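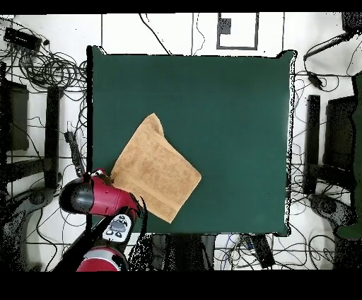

Tan towel on the green table, part folded

How do I get a small towel to fold square?
Stela Toma
I have a stack of tan terry towels, the kind with a stitched band near one end. Whatever I do, one corner ends up in a point and the rest goes off at a slant. I fold on a square table with a dark green top. They need to fit a narrow shelf in the hall — four to a pile. Is it me or the towels?

Wian Zulu
Probably a bit of both. Terry shrinks more in the body than at the band, so the two ends stop matching. Lay it out flat first and pull the corners by hand until the sides are straight.

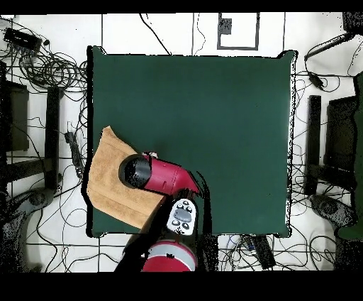
Then fold the long way, edge to edge, and smooth from the middle out before you let go. Fold the short way after that. Ignore the band when you line things up and go by the hems. I put it on the inside so the pile looks even.

Pona424
I just roll mine. Takes up less room anyway.

Ursu
Check your dryer. Mine came out crooked until I took them out slightly damp and gave each one a tug at the corners. Skip the fabric softener too — it doesn't help with this and they soak up less water.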